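Chapter 3
Playing Kitchens

I was hopeless at setting up a play kitchen when I started at Furnival nursery. I put everything out at once (lovely!) and then wondered why the children drifted off. Jamila Begum, who ran the room, told me to start with a plate and see what they did.

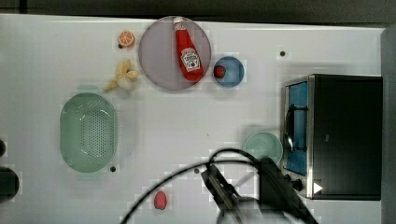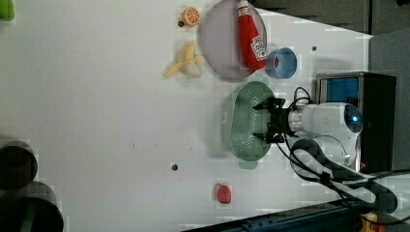 Toy fruit, a plate, ketchup and a green colander.

Should toy food be sorted by colour?
Leave it mixed at first, and let the children choose their own way of sorting.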